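Clearing the Long Desk: Report on Our Shared Workroom Project
Nele Hagedorn and Benedikt Albers, Isthorpe

Our part of the project began with a desk, and I still think of it very fondly! It is the long white one with the curved corner, and for most of the winter people had been leaving drinks on it and walking off. Mr. Wegener gave us 13 sessions to work out a tidying routine that everyone in the group could live with, which sounded generous until we got going.

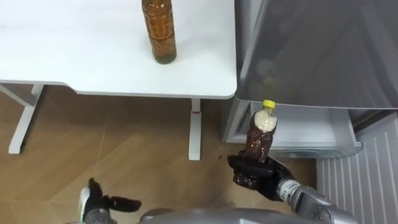 Where does a bottle go if it still has something in it?
It goes on the shelf by the door with a name on it, and the owner takes it home that evening.

We argued over that rule for quite a while. Blandine wanted everything poured out at once, and Benedikt (who is a slow drinker) was firmly against it - so the shelf was our compromise, and people have been very good about it.
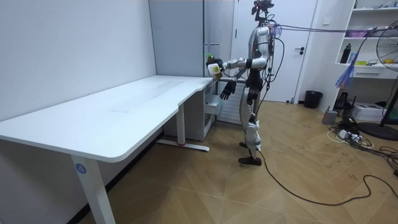
The second rule was about the drawers, which get pens, tape and chargers only, so that the top stays free for work. We wiped the desk after each session with a damp cloth and let it dry before putting papers down. Next April we would like to try the same routine in the Moriarty room, where the tables are smaller and the mess is a good deal older.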